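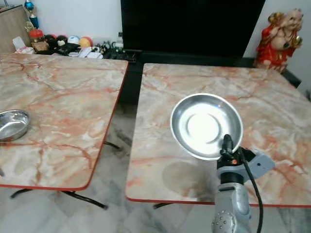 Gastby arm with standard black gripper, holding a round steel plate by the rim.

Gastby Table Arm — product page and safety notice for gripper release fault

Reading time: 5 minutes

Please read the notice below before using your arm with plates, trays or anything else with a hard edge. It applies to arms bought before October and to replacement grippers supplied as spares in the same period. Arms sold since then have the changed parts fitted.

What the arm is for

The Gastby is a single arm for light fetching and placing at table height. Most customers use it for clearing and laying tables, for moving stock between two work surfaces, or for teaching. It is sold by Prultby with one gripper, one power supply and a printed quick guide. Stands and base plates are sold separately.

The arm is not rated for hot liquids, knives, or lifting anything over a person. These limits were in the guide from the first printing and have not changed.

The fault

On some grippers the fingers can open slightly while the arm is holding an object. The controller does not know this has happened. It goes on reporting a closed grip and carries on with the movement, and the object slides or drops.

The first report came from a customer in Burkbridge who was using the arm to move steel dishes from one table to another. A plate was dropped at the top of a lift. There was no injury, but the plate struck the floor and chipped a tile. Two further reports came in over the next few weeks, making 3 in all, each with the same pattern: a thin rim, held near its lower edge, with the plate tilted.

Garba Bashir, who runs our repair bench, took all the returned grippers apart. He found two causes, and both have to be present before the grip opens.

The first is cable pull. The gripper cable leaves the top of the arm in a loop and runs back down the side. If the loop is made too short it goes tight when the wrist turns outward, and it pulls on the connector. The connector stays in but the position signal drops out for a moment.

The second is in the software. On versions earlier than 3.12, when the signal came back the controller took the finger position at that moment as the new closed position and lowered the holding force. With a thick or soft object there was enough grip left to hold on. With a plate rim there was not.

We tested this at our Wike workshop over 3000 lift cycles. With the short loop and the old software the grip opened on 22 of them. With the longer loop and the new software it did not open on any. We have kept the software check and the longer cable as separate fixes, so that one still protects the load if the other is missed.

What to do now

Stop using the arm for plates and trays until you have done the following. Other work can continue provided people stay out of reach of the arm while it is moving.

1. Switch the arm off at the wall and let it come to rest. Support the wrist by hand as the power goes, as the joints are not braked on older units.

2. Look at the cable where it leaves the top of the arm. With the wrist turned fully outward there should still be a visible curve in it. If it is straight or nearly straight, slacken the lower clip and feed more cable up.

3. Check the connector. Push it home until it clicks. If the latch is cracked or will not click, do not use the gripper. Ask us for a new cable.

4. Update the software to version 3.12 or later. The update takes a few minutes and the arm must be empty while it runs.

5. Run the grip test from the service menu with the test block, then once more with the wrist turned outward. Both must pass.

If the second test fails after the cable has been adjusted, send the gripper back. You do not need to send the arm. Carriage is paid both ways, and we are turning returned grippers round in 12 working days at present.

Using the arm with plates

Even with the fixes in place, a polished steel rim gives the fingers very little to hold. We now advise the following for any round plate or shallow dish:

— Fit the rubber finger sleeves. They are free to all owners until the spares run out, and are included with new arms.
— Carry plates empty.
— Keep the lift low. The plate needs to clear the table and whatever is on it, and no more.
— Where the arm works across a gap between two tables, push the tables together if you can. If you can't, set the slower speed for the part of the move that crosses the gap.
— Keep hands off the table under the plate while the arm is holding it.

The stop button should be within reach of whoever is watching. Pressing it holds the arm where it is and keeps the gripper closed. It does not lower the load, so take hold of the plate before you release the arm.

Do not tape the cable down. One of the returned units had been taped tight to the arm to keep it tidy, and this was the worst of the three for signal loss.

What has changed on new arms

The cable is longer and the lower clip has been moved down. The connector has a screw collar in place of the latch. The controller now checks motor current as well as finger position, and if the two disagree it stops the arm and sounds the buzzer. Some owners will see this stop more often than they would like, particularly with soft packaging. We would sooner have it that way for now. Evangelia Stefanou is looking after the software side and would be glad of log files from anyone whose arm stops without a clear reason. Please say what the arm was holding.

Parts and ordering

Gripper cable, long: free of charge to owners affected by this notice
Finger sleeves, pair: free while stocks last
Gripper, complete, with screw collar: price on request
Test block: supplied with every arm, replacements on request

Have your serial number ready when you order. It is on the label underneath the base.

Notice last revised 2022-03-07.

Related items
Gastby base plate, clamp-on
Gastby floor stand
Finger sleeves, rubber
Remote stop button with long lead
Service menu guide for version 3.12

Contact Prultby Service | Returns | © Prultby 2022 | Back to top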